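Travel Club minutes, December 2022
Written up by me again, so blame me for spelling. Kittipong Nakpan ran the meeting.

We started late because everybody wanted to hear about Resamcombe first, so I'll put that down first too. Kittipong and I went in August and I had pictured a sleepy little harbor with one cafe. Well, it has a harbor, and it has a great many stairs! The old lighthouse walk is 1,312 steps if you believe the sign at the bottom, and my knees believe it. The view over to the islands was worth every one, and the fish soup afterward was even better (get the kind with the saffron, and ask for more bread, they don't mind).

Kittipong wants it noted that the ferry back was on time and that I was the one who nearly missed it. Noted.
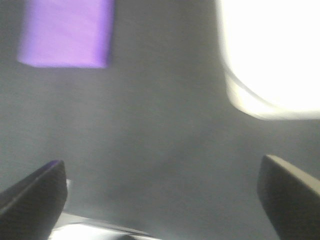

Purple, roughly block-shaped object on a gray surface.

Spring trip. We had two places left on the list, Plindska and Zidska. I talked up Plindska for the covered market and the river baths, and a few people said the overnight train sounded like fun. Others had already done one overnight train in their lives and felt that was plenty. Zidska is easier to get to and has the painted churches, but the hotels fill up early. We went back and forth on this for ages and then voted for Plindska, with Zidska held over for the year after.

Cost. The price we were quoted is $1,152 per person, sharing a room, breakfast included and the train both ways. Singles pay extra and I'm still waiting to hear how much. Deposits go to Kittipong, by check please — he doesn't want envelopes of cash at the door again.

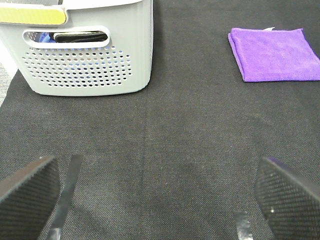 Page 13

Getting to the airport. The Thibodeau shuttle seats 44, so we can all ride together if we want to. I said I would call and ask whether they'll stop at the library on the way, which would save a lot of us a cab. Parking at the airport has gone up and I'd skip it.

Packing talk. This ran long and I stopped writing for part of it, sorry. One suitcase each, and it has to be one you can lift onto a train by yourself. Bring a swimsuit for the baths and flat shoes for the old town, where the streets are all cobbles.

Any other business. The guidebook on the north coast is still out on loan, and whoever has it, could you bring it back? I'd love to read it before we go. Kittipong offered to show his Resamcombe slides at the next meeting and we said yes, as long as there's a break in the middle for coffee.

Still to do: I call the shuttle and chase the single room price, Kittipong books the train seats once the deposits are in.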